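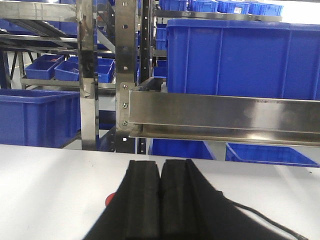
Course Notes > Lawn Care Basics > Session 4: Soil Testing and Lime

Okay, so last time we got through mowing heights and I ran out of time before I could get to pH. Sorry about that! We're picking it up now, and I promise it's less dull than it sounds.

What pH does to your grass

Most cool-season lawns like soil that's slightly acidic, somewhere between 6 and 7. Once you drop much below that, the nutrients in the soil get harder for the roots to take up. You can throw down all the fertilizer you want and the lawn still looks pale and tired (I did this for 3 years at my first house in Grundport, so I speak from experience). Moss loves it, by the way. If you've got moss coming in, shade and soggy ground are the other usual suspects, so check those too before you blame the pH.

Taking a sample

Use a clean trowel or a soil probe. Go down about four inches, pull the plug, and shake off the grass and thatch. You want 10 or so of these from all over the yard, in a zigzag, mixed together in a clean plastic bucket. Please don't use a galvanized one, the zinc can throw off your results.

Keep the front and back yards separate if they've been treated differently. Roxana Grecu asked me last session about the strip along the driveway, and yes, I'd leave that out or test it on its own. Let the mix air dry on newspaper, then bag it up with your name and which part of the yard it came from.

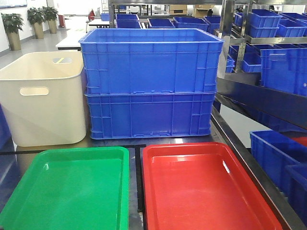
Crates and bin on the work table.

Reading the report

You'll get two numbers that look almost the same, and people mix them up all the time. One is the soil pH. The other is the buffer pH, and that's the one the lab uses to figure out how much lime you need. Clay soil resists change a lot more than sand does, so two yards with the same pH can need very different amounts!

Spreading lime

Say your report calls for 20 pounds per 1,000 square feet and your back lawn is 400 square feet. That's 8 pounds total. Split it in half, walk one half north to south and the other east to west, and you'll get much better coverage. Pelletized lime is easier to handle than the powdered kind. Fall is my favorite time to do it, but early spring is fine too. Then be patient, it can take months to show.

For next time

Bring your sample bags if you have them. Defne Kahraman is collecting them at the door before we start. Also read the handout on overseeding, at least the first half, and measure your lawn if you haven't yet (pacing it off is okay).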